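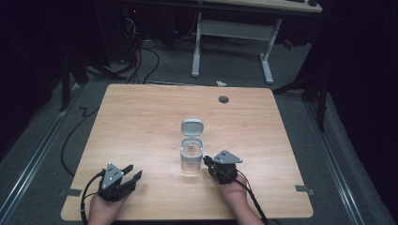
Jenness wrote:
I cannot agree with the proposal as it stands. Decanting dry goods into tubs is a matter of personal habit, and a shared kitchen policy should not require it of every tenant. The original packet carries the allergen list and the use-by date. Once the packet is thrown away, that information is lost unless somebody copies it out by hand.

Fukodel (moderator) wrote:
Thank you for the comment. Members are reminded that the consultation on dry food storage remains open. The draft asks that flour, rice, oats and similar goods be kept in closed containers on the shared shelves. It does not say that packets must be destroyed. Paragraph 2 allows the label to be cut out and kept inside the tub or taped to it.

Jacquet wrote:
We support the draft. Our house had pantry moths in May and lost almost 20 packets of food, most of them already opened and closed again with a clip. The moths went through paper and thin plastic without difficulty. Goods in tubs with a firm lid were not affected.

Jenness wrote:
With respect, a clip-top tub is only as good as its seal. Many flip lids are made for pouring and do not close tightly enough to keep larvae out. If the policy is adopted, it should say which type of lid is acceptable. Otherwise tenants will buy the cheapest and the problem will return.

Wemulent wrote:
Agreed on the lids. Flip-tops are suitable for sugar or salt. For flour we would ask for a screw lid or one with a rubber ring. We also suggest freezing new flour for a few days before it goes on the shelf, as eggs may already be in the bag.

Jacquet wrote:
Freezer space is limited in our building — there are 13 tenants and one small freezer. We would object to that becoming a rule. As advice it is welcome.

Fukodel (moderator) wrote:
Noted. Freezing will be listed as advice only. The wording on lids will be revised and posted in this thread. Comments received by Saturday, June 22, 2019 will be considered.

Jenness wrote:
Please record that my objection to a compulsory rule stands.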